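Prestus Folding Card Table, Green Baize

Home > Tables > Folding > Prestus Folding Card Table

In stock. Ships from Kamath's of the High Street, which has sold tables since before tables were interesting.

Product code 2055

Overview

The Prestus is a square folding card table with a green baize top, four legs that lock, and a carrying handle that was added after several letters. It stands level on a level floor. On any other sort of floor it does its best, and one of the feet can be screwed in or out to help.

We have stocked it for longer than any other table in the shop, and in that time the maker has changed it twice. The first change was the handle. The second was the hinge, which used to take a small toll of fingers every Christmas and now doesn't. If you have inherited an old one with the brass hinge, treat it like a sleeping terrier.

The top is proper wool baize, stretched and glued, with a narrow wooden rim that stops cards sliding into laps. It doesn't stop them being put there. For that you need better friends.

What's in the box

One table, folded. One drawstring cover, in a shade the maker calls claret and our delivery driver calls brown. One spare foot. One sheet of instructions with four drawings, the third of which is upside down and has been since we started selling it. We've mentioned it.

Putting it up

Lay the table face down on a carpet or a blanket. Pull out the legs one at a time until each clicks. Turn it over with a second person if you have one to hand. To fold it, press the catch at the top of each leg and push inwards. The catches are stiff for the first month or so, then they loosen, and after that they stay as they are for years.

Don't sit on it. The table will carry a full evening's tea things, a heavy jigsaw, or a sewing machine of the portable kind. It will not carry Uncle anybody.

Looking after the baize

Brush it with a soft clothes brush, always in the same direction. Candle wax comes off if you let it harden, pick away what you can and use a warm iron over brown paper for what's left. Red wine is another matter. Blot, don't rub, and ring us about a replacement top if the blotting goes badly. Replacement tops come ready glued to their board and drop in with eight screws, all of them the same size, a kindness we did not expect.

Keep it out of strong sun. Green baize left in a bay window turns the colour of pond by its second summer, and it does so in stripes if you have blinds.

Choosing between the three

We sell three folding tables and people get them muddled, so a few words on each.

The Prestus is the one on this page. It is the heaviest and the quietest, and cards pick up off it easily. Buy it if you play bridge, whist, cribbage or patience, or if you want something that looks settled when it's up.

The Fudix has a wipe-clean top and aluminium legs. It weighs very little and rattles if you drum your fingers on it. Good for caravans, children, glue and other hazards. Cards skate about on it like ducks on ice.

The Volter is bigger, folds in half across the middle and has a join you will come to know well. It's a fair jigsaw table if you put a board over the top. It's a poor card table, whatever the leaflet says about family fun.

Using it for other things
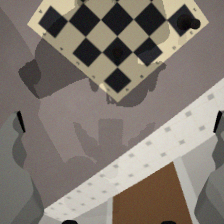
Plenty of customers buy the Prestus for cards and end up using it for whatever else is in the cupboard, and baize suits most of it. Dominoes go down without a clatter. Dice go down without bouncing under the sofa, though some players miss the drama. Board games are where people start writing to us. A chessboard on a plain tabletop can be turned to any angle you like, cornerwise included, and a pale board with near-black squares shows up well enough against a mauve-grey surface. On baize a light board tends to creep towards whoever leans hardest, so put a square of rubber matting underneath. Think about your lamp too. With half the board in shade the cream squares go khaki, and your opponent will blame this for everything.

For sewing, take the rim into account. Rulers and long cutting mats sit up on it, and pins love the baize and will stay in it until found by a wrist.

Customer comments

"Bought for my mother's bridge four. The table is excellent. The bridge is as before." Sowmya Amin

"Heavier than I expected and I expected it to be heavy. Very steady once up. Cover is brown." Emmett Alcantara

"Third drawing is upside down." Thibault Baudry

"Had mine ten years, new top last January after an incident with a fondue. Fitted it myself in 20 minutes." Vignesh Gounder

Delivery and returns

Orders placed before noon usually leave us the same day. The carton is flat and awkward, and the driver will want a signature. You have 30 days to send the table back if you don't get on with it, provided it's clean and has all its feet. Returned tables are checked by Emilian Văduva, who can tell a crumb from a fault at some distance.

For spare feet, catches and covers, ask at the counter or quote part number 530 when you ring. Matching chairs are no longer made. We do still get asked.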